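Sobre nosotros

Birkus es un servicio de cuidado y plegado de ropa a domicilio. Trabajamos en viviendas particulares, residencias de estudiantes y alojamientos de temporada. La actividad comprende cuatro operaciones: clasificación, inspección, plegado y colocación en armario. No lavamos ni planchamos; cuando una prenda lo necesita, se separa y se anota en la hoja de servicio.

La empresa ocupa los bajos de un edificio construido en 1859, antiguo almacén de mercería, del que conservamos los mostradores de corte y una estantería de roble. Allí se imparten los cursos, se guardan las fundas y se preparan los pedidos de material. El local no funciona como tienda, aunque se puede recoger material por la tarde, de 16.00 a 19.00, con aviso previo.

Origen

Saoirse Cullinane fundó Birkus después de varios años en el departamento de vestuario de una compañía de teatro. El sistema de fichas que utilizamos procede de aquella etapa: cada prenda se identifica por tipo, tejido, color y estado, en ese orden. La primera versión cabía en una hoja. La actual tiene 11 apartados y se revisa en junio, cuando baja el volumen de cambios de armario.

En el segundo año se incorporó Corrigan, un taller de arreglos que hasta entonces trabajaba por su cuenta en la misma calle. Se encarga de botones, bajos, cremalleras y forros. Las reparaciones se presupuestan aparte y no se inician sin confirmación escrita del cliente.

Método de trabajo

El plegado se hace, siempre que es posible, en la propia habitación y sobre la cama. Una cama ofrece más superficie útil que la mayoría de las mesas domésticas, y en un colchón de 90 cm se puede extender casi cualquier prenda superior con las mangas recogidas. Las piezas más largas se colocan en diagonal o se trabajan en dos tramos.

La secuencia para una prenda grande es la siguiente. Se extiende por completo, con el delantero hacia abajo. Se alisa desde el centro hacia los bordes con la mano plana. Se igualan las costuras laterales, se doblan las mangas hacia el interior y se cierra en tercios. El ancho final lo determina el estante de destino, que se mide antes de empezar.

Las prendas negras se tratan en un grupo independiente. Retienen más pelusa visible y dificultan la lectura de las costuras, de modo que se extienden una a una y se revisan con luz lateral antes de doblarlas.

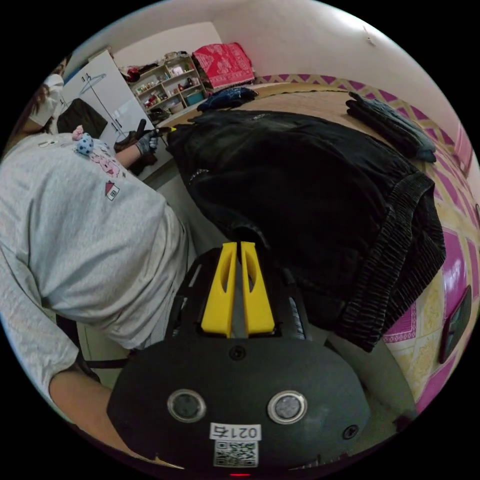

¿Se puede contratar solo el plegado, sin la colocación en el armario?
Ambas operaciones se contratan por separado. Si se solicita únicamente el plegado, las prendas quedan apiladas por tipo sobre la superficie que indique el cliente, con las más pesadas en la base.

Material

Utilizamos dos líneas de producto. Kakik es nuestra funda de algodón sin blanquear, destinada a abrigos, vestidos y prendas de punto que pasan más de una temporada guardadas. Se fabrica en tres largos y se cierra con cinta, sin cremallera. Hedside es el separador de estante, de cartón rígido, que mantiene las pilas verticales en armarios sin divisiones interiores. Los dos se venden también sueltos.

No empleamos bolsas de vacío para lana, plumón ni piel. Para ropa de cama y textiles sintéticos se admiten a petición del cliente – con un periodo máximo de seis meses, que se indica en la etiqueta.

Formación

El curso básico tiene una sesión de mañana y otra de tarde. La primera se dedica a reconocimiento de tejidos y lectura de etiquetas; la segunda, al plegado sobre superficie blanda. Quien se incorpora a la plantilla completa además 300 plegados supervisados, repartidos entre camisería, punto, pantalón y prenda exterior. Se evalúan la regularidad del ancho, la alineación de los bordes y la ausencia de marcas en el delantero. La velocidad no puntúa.

Los cursos están abiertos a particulares. Cada asistente trae su propia ropa, preferiblemente una mezcla de prendas gruesas y finas. Las camisetas de algodón muy lavadas son las más agradecidas para empezar; el satén y la viscosa se dejan para el final de la segunda sesión.

Condiciones del servicio

Antes de la primera visita pedimos las medidas interiores del armario, la altura entre estantes y una estimación del volumen de ropa. La cama o la mesa de trabajo debe estar despejada a la llegada del equipo. Los bolsillos se comprueban siempre y su contenido se entrega en un sobre con el nombre de la prenda.

Las hojas de servicio se conservan durante dos años. El cliente puede pedir copia en cualquier momento, en papel o por correo electrónico.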